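A Day Out at the Dritcombe Mill Open Day

October 2022

We had been meaning to go to Dritcombe for years. It is one of those places you pass the sign for on the way to somewhere else, and every time we passed it one of us would say that we really must stop, and then of course we never did. This autumn the mill held its open day on a weekend when we had nothing on, the forecast was decent, and my sister was staying with us and wanted an outing, so off we went with a flask and our good boots.

The mill was built in 1798, on a bend of the river where there had already been a smaller one for as long as anyone can trace. It ground corn for most of its life, then animal feed, and then stood shut for a long stretch with pigeons in the roof. These days it grinds flour again on two days a month, and the rest of the building is let to small businesses. There is a bakery on the ground floor called Golob, and a weaving workshop, Sirneo, up under the rafters where the grain used to be stored.

Parking was in the field across the lane, and it was a proper field, so do wear something sensible on your feet. We paid at a trestle by the gate and were given a paper sticker and a time for the tour. Ours was not for another forty minutes, which suited us very well, as it meant a wander along the leat first. It had rained in the night and the water was brown and fast and making a tremendous noise going under the footbridge. My sister is fond of a wagtail and we saw two.

The tour goes round in groups of 23 at the most, and I would say that is as many as the stairs can bear! They are more ladder than stair in places. Our guide had clearly done this many times and still seemed delighted by all of it, which is a lovely thing in a guide. She began at the bottom with the wheel itself and the pit it turns in, and she let us stand there in the damp for a good while before she said anything at all, so that we could feel the floor trembling. I had not expected that. You feel it in your knees.

Then up to the stone floor, where the grinding happens. There are two pairs of stones and only one pair works at present. The top stone turns and the bottom one stays put (I had always supposed they both went round, and so had the man next to me, so I felt less silly) and the gap between them is adjusted by hand with a wooden lever. The miller does it partly by smell. If the stones get too close the flour begins to scorch, and he said he can catch it before he could ever see it. Everybody leaned in and sniffed, and it smelled of warm oats and dust.

The stones have to be lifted and dressed every so often, which means cutting the grooves back into them with a steel pick. It takes days, and the bits of steel that fly off get under the skin of your hands. One of the children in our group asked whether it hurt and he held out his knuckles for her to look at. She was thrilled.

After that we went up again to the hoist, which pulls the sacks through a set of leather-hinged trapdoors that bang shut after each one, and then on to Sirneo at the very top. They had four looms going and a great heap of undyed wool on the boards. It was warm up there and rather crowded, and I would have liked longer, but the next group was already coming up behind us. I did buy a scarf -- grey with a mustard line through it -- and have worn it every day since.

By then it was well past one and we were all thinking about lunch.

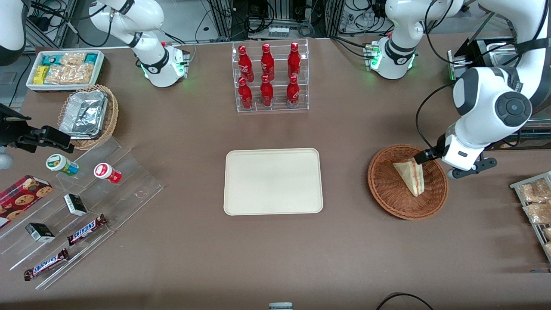
Go early if you want bread, as the wholemeal had sold out by noon on both our visits and we went home with rolls, wrote a reader signing as Preriser, under the notice for the day on the village website. I wish I had read that before we set out, because it was just the same for us. Golob bakes with the mill's own flour, and by the time we reached the counter there were only seeded rolls and a tray of fruit slices left. We had one of each and ate them on the wall by the yard, in the sun, with tea from the flask, and I can't say we suffered. The rolls are dense and a bit sweet and want a lot of butter.

The afternoon was given over to talks in the cart shed. We went to the one on the river, partly to sit down. I had no idea how much trouble a mill gives to the people upstream and down. There is a whole bundle of old letters, 117 of them, between the miller and the farmer above him about who was holding back whose water, and they get ruder as they go on. The speaker read out several with great relish. In the last one the farmer says he will come down in person, and there the letters stop, so we were left to imagine it.

There was also a small display about the repairs. The roof has been done and so have the lower windows. The second pair of stones is next, and for that they need a new wooden gear wheel with more than 100 teeth, each cut from apple wood and fitted separately. A finished tooth was passed round for us to hold. It was much heavier than it looked, and very smooth, and my sister did not want to give it back.

We left at four with two bags of flour, the scarf, and mud up to the ankles. I have made one loaf with the flour so far. It took more water than I am used to and rose a little sulkily, but the flavour was very good indeed -- nutty, with a proper crust -- and it toasted beautifully the next morning.

The mill opens again for a grinding day in November, without the talks but with the bakery and the weavers both at work. There is a loo in the yard, the ground floor is step-free, and dogs are welcome outside but not on the tour. The lane is narrow and floods by the bridge, so if it has been wet, come in from the church end.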